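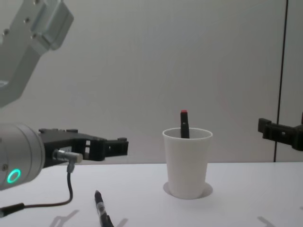 Re: [prado-yarn] washing the Niveo blanket

From: Edileuza Xavier
To: prado-yarn list
Date: 28 December 2020

Hi all, and hi Eun-seong, good to see your name pop up again!

Eun-seong Ki wrote:

> I finished the big log cabin blanket in October and it has been
> sitting in a bag ever since because I'm scared to wash it. It's
> all Niveo wool, the undyed plus two of the reds, and it took me
> 955 grams in the end. The label says hand wash cold and that's
> all it says. Has anybody on the list put this yarn in water and
> lived to tell? Mainly worried about (a) the reds running into
> the white and (b) it growing. My last one grew so much the cat
> could have used it as a hallway rug.

OK so I have washed Niveo twice now, once as a shawl and once as a blanket a bit smaller than yours, and both came out fine. The reds do bleed though. Not a lot, but enough that I'd want to know before I dunked the whole thing. Before the blanket I cut a yard of each red, wrapped it around a scrap of the undyed, and left it in a bowl of cool water overnight. The darker red gave off a bit of pink and the brighter one gave off almost nothing.

What I did after that was soak the blanket in the bathtub with a good glug of white vinegar. I know people on this list have Opinions about vinegar and I'm not going to fight anyone, I just do it because my aunt did. I changed the water when it went pink and kept going until it stayed clear. Don't rub it and don't swish it around, just push it down with flat hands and leave it alone. I use Mula wool wash, the unscented one (the lavender gave me a headache for days).

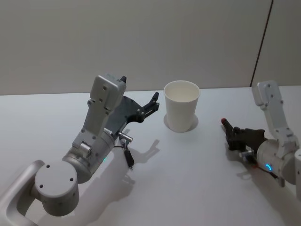
Now the growing. Yes, it grows! Mine was 57 inches across when it came off the needles and I got a nasty surprise when I lifted it out of the tub by one corner. Please don't do that. Let the water out first, press down on it right there in the tub, then roll it up and get both arms under it like you're carrying a sleeping kid. After that I rolled it in beach towels and walked on the roll in my socks, and then did it all over again with dry towels.

For drying I laid it flat on the guest bed over an old shower curtain and patted it back to the size I wanted. You don't need to pin every edge. I pinned the corners and the middle of each side and it was happy. It took 2 days with the window cracked, and I flipped it once.

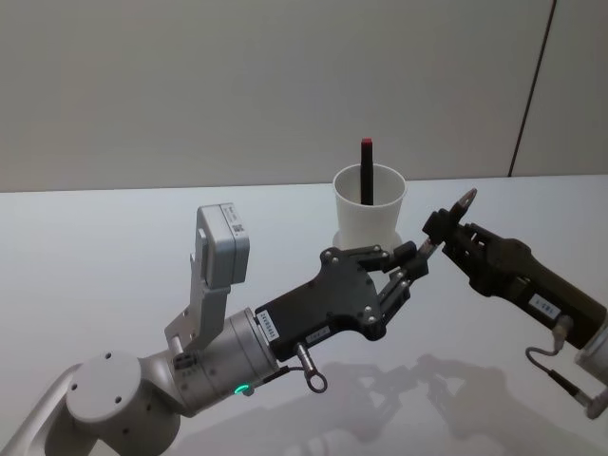

The garter ridges really do open up and look so much better after a bath, so I hope you'll be brave. If you're still nervous, do you have any leftover squares? I'd wash one with both reds in it and measure before and after, because your gauge may be looser than mine.

Oh, and totally separate question for the list while I'm here: does anyone have a copy of the old Burden mitten leaflet? Mine is missing the page with the thumb, and I have 38 stitches on a holder waiting for instructions. Happy to pay postage or trade for sock yarn.

Hugs,
Edileuza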